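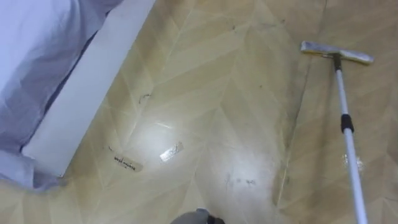 Since the morning I was thinking only about the floor. When I moved in here I was happy with it, because it is light and it makes the room look bigger, and in the first month I wiped it every few days like a good tenant. Then came the work for the Nuttall translation, 207 pages, and I stopped to look down. Today the manuscript is sent and I have no more excuse. The pattern with the V shapes is pretty but it hides the dirt from far away, and only under the lamp you see the truth: next to the bright shine there is a gray film, with streaks, like somebody started to wipe and went away to answer the phone. Also the lavender sheet was hanging down to the floor again on the side of the bed. I have to learn to tuck it in before I clean and not after.

I started with the corners, as my mother does. She always said that the middle of a room cleans itself when people walk in it. I don't believe this, but my hands do it her way. After that I made tea and read the back of the Prilent bottle, two times, because the letters are very small. It says one cap for a bucket. It does not say how big is the bucket. Last time I used too much and my socks were sticking to the floor until evening, so today I took half a cap and felt very wise.

While the tea was cooling I wrote to Maureen Horrocks to ask her how she does her hallway. She answered fast: sweep first, then sweep again, then water. She wrote also that I should change the water as soon as I don't want to put my hand in it. I like this rule. I copied it to the first page of this notebook.
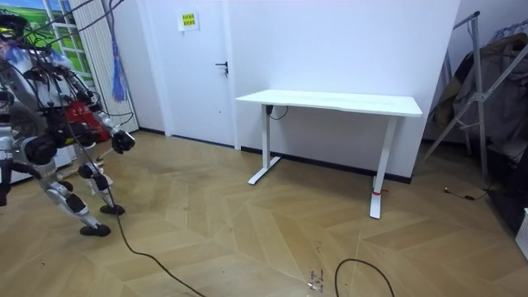 The side with the door, and still crumbs on the floor.

I have always a problem with this part of the room. Everything what is small and light travels there, and I don't know why, maybe the air from under the door pushes it. I like this side also for the green and the blue sky behind the white bars, and for the blue tassel. I bought the tassel at the market in August from a woman who wanted to sell me two. Now I am a little sorry that I took one. It does nothing useful, but when I come in tired my eyes go to it first, and I feel that I am at home and not in a hotel.

The white door I should wash too. Around a black handle a white door gets gray slowly, and one day you see it all at once. I put it on the list for the next week, together with the inside of the wardrobe and the letter to the insurance. The list is now longer than before I started to clean. I think it is normal.

At lunch I ate standing, bread and the rest of the lentils, and I looked in the Votberg catalog. They have a steam cleaner that I want since the spring. It costs a lot, and I would use it for two weeks with big love and then it would live behind the coats, as the bread machine. I closed the catalog. For vinyl, steam is maybe not good anyway — my neighbor downstairs told me that the seams can come up. I will ask in the shop before I dream more.

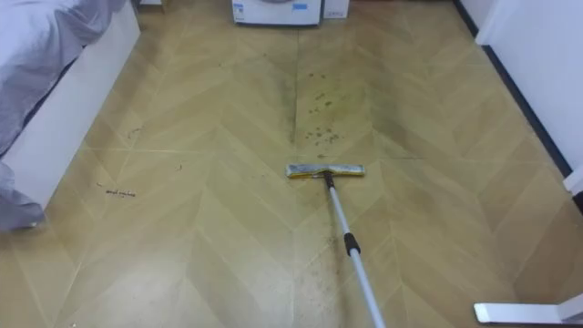
Mop with the old pad. The dark band in the middle is my enemy.

The pad is finished, I have to admit it. It is gray and the edges are yellowish, and I ask myself if such a pad cleans the floor or the floor cleans the pad. I had a new one from Girkon in the drawer, or I was sure I had. I searched the drawer, then the bag of bags, then under the sink, and I found a candle, the receipt for the pad, and a key that opens nothing in this apartment. So I have to buy it again. The pole at least is good. You can make it longer, and my back is thankful for it, after so many years of short brooms in rented rooms.

What I did not understand before is that the little brown spots lie along the seams. They go in a line, almost like ants. Between the bed and the mop there was also a small strip of crumbs, and for this I can blame only myself, because I eat toast in bed when I read. I promised to stop. I promised this also in my last notebook, I looked it up.

It is a quarter past nine now and my knees hurt. I have the window a bit open and I hear the buses. Tomorrow I will buy the pad, and also bread, and a second bucket if it is cheap. Must not forget to call Maureen back about Saturday's soup pot, she needs it and it is still on my stove.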